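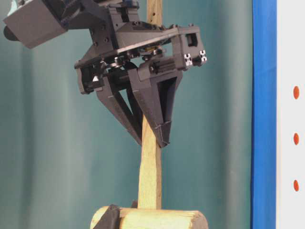 Ein Stiel soll so lang sein, dass man ihn auch am unteren Ende noch gern anfasst, schrieb uns eine Leserin nach der letzten Galerie, und die meisten Holzhämmer aus dem Laden seien dafür zu kurz. Wir haben die Zuschrift zum Anlass genommen, in der Reihe Schlagwerkzeuge aus Holz mehr über Stiele zu schreiben als bisher.

Holz auf Holz
Galerie der Sammlung Triltard, Mundeck

Die Sammlung Triltard besteht seit 2000 und zeigt einfache Geräte aus Holz. Zur Gruppe der Schlagwerkzeuge gehören derzeit 61 Stücke, vom kleinen Klöpfel bis zum schweren Schlägel für Zeltpflöcke. Einige davon sind alt, andere stammen aus laufender Fertigung. Beides steht bei uns nebeneinander im Regal, sortiert nach der Form des Kopfes.

Zum Bild oben: Stiel und Kopf in Hammerform
Der helle, blassgelbe Stiel steht senkrecht auf dem liegenden Zylinder. Hinten hängt ein blaugrüner Vorhang in weichen Falten.

Zur Form
Der zylindrische Kopf ist die einfachste Lösung. Er lässt sich drechseln oder von einem Rundholz absägen, und beide Stirnseiten können als Schlagfläche dienen. Für das Stielloch wird quer zur Faser gebohrt. Dabei reißt das Holz auf der Rückseite leicht aus, wenn kein Restholz untergelegt ist. Köpfe mit rechteckigem Querschnitt liegen ruhiger auf der Werkbank, machen aber mehr Arbeit. In unserer Sammlung überwiegt die runde Form deutlich.

Zum Stiel
Gerade gewachsenes Holz ohne Äste hält am längsten. Läuft die Faser schräg aus dem Stiel heraus, bricht er an dieser Stelle irgendwann ab, meist knapp unter dem Kopf. Runde Stiele drehen sich in der Hand, ovale weniger. Bei kleinen Hämmern, mit denen nur Dübel oder Spielzeugteile eingeklopft werden, spielt das kaum eine Rolle. Lackierte Stiele werden bei warmen Händen rutschig – geölte oder rohe sind angenehmer.

Zur Verbindung
Drei Arten kommen in der Sammlung vor: eingeleimt, verkeilt und lose gesteckt. Die gesteckte Verbindung findet man vor allem bei Steckspielzeug und bei Übungsstücken aus dem Werkunterricht. Beim Verkeilen sitzt der Keil quer zur Faser des Kopfes, sonst kann der Kopf aufspalten. Eingeleimte Stiele lassen sich schlecht ersetzen. Wer einen solchen Hammer reparieren will, sägt den Rest bündig ab und bohrt neu.

Zur Herkunft
Ein Teil der neueren Stücke wurde von der Drechslerei Jovo gefertigt, die in Mundeck auch Ersatzstiele nach Muster herstellt. Die älteren Schlägel kamen zum größten Teil aus der aufgelösten Werkstatt Chávez zu uns, zusammen mit acht Kisten Rundholz und einer Hobelbank. Auf manchen Köpfen aus diesem Bestand sind noch Bleistiftstriche zu erkennen, mit denen die Mitte angerissen wurde. Wir haben sie stehen lassen. Die höchste Inventarnummer in der Gruppe ist zurzeit 2953, vergeben im Mai für einen Klöpfel aus Weißbuche.

Zur Pflege
Holzhämmer sollten nicht auf der Heizung und nicht im feuchten Keller liegen. Trocknet das Holz zu stark aus, sitzt der Kopf locker. Ein Tropfen Leinöl ins Stielloch hilft für eine Weile, ersetzt aber keinen neuen Keil. Ausgefranste Schlagflächen kann man mit der Raspel abnehmen und die Kante danach leicht brechen. Wir selbst ölen zweimal im Jahr, im Juni und im November, und wischen den Überschuss nach einer halben Stunde ab. Ölige Lappen werden ausgebreitet getrocknet und nicht zusammengeknüllt in den Eimer geworfen.

Hinweise zur Galerie
Maße nennen wir auf Anfrage gern, sofern sie schon erfasst sind. Bei den kleineren Stücken fehlen sie noch teilweise. Einzelne Hämmer können im Schauraum in die Hand genommen werden, geöffnet ist dort nachmittags ab 14 Uhr. Für Schulklassen liegen einfache Köpfe und Stiele zum Zusammenstecken bereit. Im nächsten Teil der Reihe folgen die Klöpfel für Bildhauer und Steinmetze.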